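Session Safety Checklist: Towels and Bathroom Tasks
Rurkora home data collection, August round
Filled in by Fereshteh Amini. Second check by Fatos Stojanović.

Status: passed, with 2 items to follow up before Thursday

Comments are typed straight under each item this time, as people asked for after the July sheets (the separate comments page kept going missing). Please keep doing it this way, it's so much easier to read!

SECTION A. BEFORE POWER ON

A1. Emergency stop tested from the operator's seat. YES
Clean stop on both arms. Fatos pressed it mid-reach as well, which I'd love to see everyone do. A stop with the arms parked tells you very little.

A2. Emergency stop tested from the doorway. YES
Second button is on the long lead. Lead run along the skirting and taped.

A3. Floor dry, no mats, no loose leads. YES
Bath mat taken up and put in the hall cupboard. Put it back at the end, the flat's owners notice.

A4. Water turned off at the valve. YES
Shower and basin. Valve is behind the panel in the hall and stiff, so turn it slowly.

A5. Door can be opened from outside. YES
Key kept with the observer.

A6. Finger tips checked for burrs. YES, AFTER REWORK
Left gripper had a tiny rough edge that was pulling loops out of the towels. Smoothed with fine paper and wiped. Snagged loops are bad for the towels and worse for the examples, as the model ends up learning a little shake at the end of every lift that has no business being there.

SECTION B. REACH AND SPACE

B1. Glass within reach of either arm has been marked in the software as keep-out. YES
Keep-out is set at 30 mm from the shower glass. Ghumman's map had drifted slightly from last time, so Fatos taught the corner points again by hand. Took ten minutes and well worth it.

B2. Arm not in use has a safe resting pose. PARTLY
Follow-up 1. The pose is fine for the basket task, but with the body turned towards the door the idle arm sits nearer the handle than I'd like. Please save a second, lower pose.

B3. Base brakes on before each example starts. YES
Checked by pushing at hip height. No creep on the tiles.

B4. Observer stands clear of both arms. YES
Standing in the hall gives a good view and you aren't tempted to lean in and straighten the towel. I was tempted!

SECTION C. OBJECTS

C1. Nothing breakable on the worktop or floor. YES
Soap dish and tooth mugs boxed up.

C2. Basket has no sharp wire ends. YES
Ran a cotton glove all round the rim and the base, nothing caught.

C3. Basket stable when towel is pulled. YES
It slides a bit on a hard sideways tug. We are leaving that in, as homes are full of baskets that slide and the policy ought to meet one early.

C4. Grip force limit set for cloth. YES
Use the cloth setting from the Dinamex profile, and check it again after any restart. It went back to the default once on Monday's machine.

SECTION D. DURING THE SESSION

D1. Observer present for every example. YES

D2. Breaks taken by operator. YES
We swapped seats often and I think it shows. The late examples are as smooth as the early ones, which wasn't so last month.

D3. Contact with wall, glass or door recorded. NONE TO RECORD

D4. Failed attempts kept and labelled. YES
Lovely set of failures, including dropped corners, half lifts and one where the whole basket came up with the towel. Please don't delete these. Clalum trained on our earlier failures and asked for more.
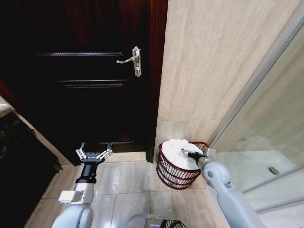

Towel pick-up, right arm at the basket, left gripper open.

D5. Start positions varied between examples. YES
Basket moved, turned, and the towel pushed in differently each time. Some neat rolls, some just stuffed. My favourite part of the job.

SECTION E. CLOSING DOWN

E1. Arms folded and power off before anyone goes in. YES

E2. Recordings copied and checked. YES
Total for the towel task now stands at 1116 examples, with up to 300 more planned for this room. I watched a handful back at full speed and the grasps look really good.

E3. Grippers wiped and lint cleared. PARTLY
Follow-up 2. Lint had collected behind the fingers on the right-hand side. Cleared for now, but we need a small stiff brush in the kit bag, as the cloth doesn't get in there.

E4. Room put back as found, water on. YES

General comments
A very good session. Fatos's hand-taught corner points should go into the set-up notes for every room with glass, and I'm happy to write that page if he checks it. Item B2 to be closed before anyone starts the door handle task.

Fatos: agreed on all of it. New resting pose is saved but not yet tried with the body turned. Brush ordered.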